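Cliltdale Plates - README

Release 4 March 2022, maintained under Plenix

Contents: 172 sessions on one subject, getting mismatched plates into a dish rack. Few of the plates seem to come from the same set, a state familiar to most kitchens.

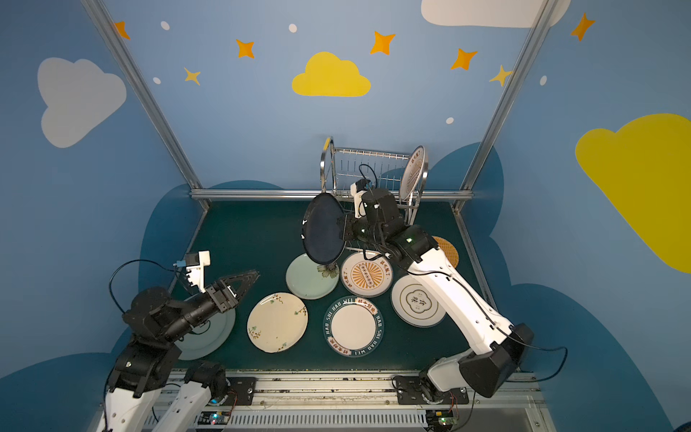
Each session has its own folder, and notes.txt lists the plates by rim color. Folder 46 has no notes. We know.

Labels use "upright", "leaning" and "other". Other covers a lot.

The rack has wavy wire dividers in an upper and a lower row - please log which row, as "slot" alone helps no one.

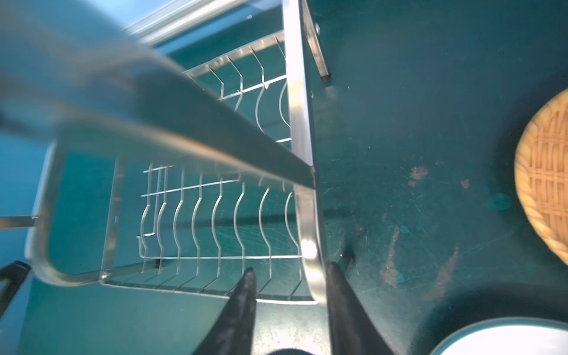
Rosholm writes that "leaning" should be split in two, since a plate resting on its neighbor is a different problem from one resting on the wire. Open as issue 103.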